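24 April 2026, bench notes, Lendside workshop

Glue tests, round two. Picking up where the January sheet stops, which is at the point where the hide glue went off and stank the place out. New batch mixed last night, soaked overnight in cold water, warmed this morning in the small pot. Smells fine. Colour of weak tea.

Three glues on the go: Vallo white, the Vostex liquid stuff in the squeezy bottle, and our own hide glue. All on beech offcuts, planed same day, end marked in pencil. 18 joints in all, 6 per glue. Lap joints only, butt joints were a waste of time last round and told us nothing.

Clamped 12 hours each. Shouldv'e been the same clamps for all of them but the Carretero ones are out on the chair job, so the Vostex set went in the old G-clamps with scrap pads. Note that down as a difference. Pressure by feel, which is not great either.

Room was cold first thing, heater on from eight. Hide glue skinned over before I got the second piece down on one of them. Did that one again, scraped it back and warmed the wood over the heater first. Much better. Warm the wood EVERY time, write it on the wall.

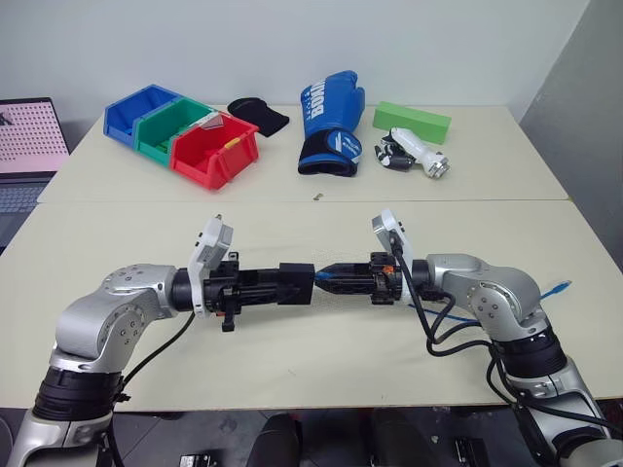
Does the squeeze-out need to come off while it's still wet?
Leave it till it goes rubbery, then lift it with a chisel. Wiping it wet pushes thin glue into the grain and it shows up as a pale patch under oil. Had this on the drawer fronts, took ages to sand out.

Pull tests after lunch. Hung weights off the end of the lap with the bucket and the hook, adding sand a scoop at a time. Vallo: all held, stopped when the bucket was full. Vostex: two let go early, clean along the glue line, hardly any wood torn. Could be the G-clamps, could be old glue, there's no date on the bottle. Hide: one failed, and it was the one I did again. The rest took a full bucket and creaked a bit.

Bigger bucket needed or we'll never split the good ones. Scales under the bench only read in whole kilos so no proper figures today, don't quote any of this to the chair people.

Damp test next. Half of each set in the box with the wet towel, lid on, over the weekend. Other half on the shelf by the window. Keep them appart, the pencil marks rub off when damp so I've nicked the ends with a knife as well: one nick Vallo, two Vostex, three hide.

To get: fresh Vostex, 300 g hide glue pearls, more scrap pads, a thermometer that works. The pot was too hot at one point, glue went thin and stringy, had to let it sit with the lid off.

Hide glue left over is in the fridge in the jam jar, labelled. Chuck it if it goes green.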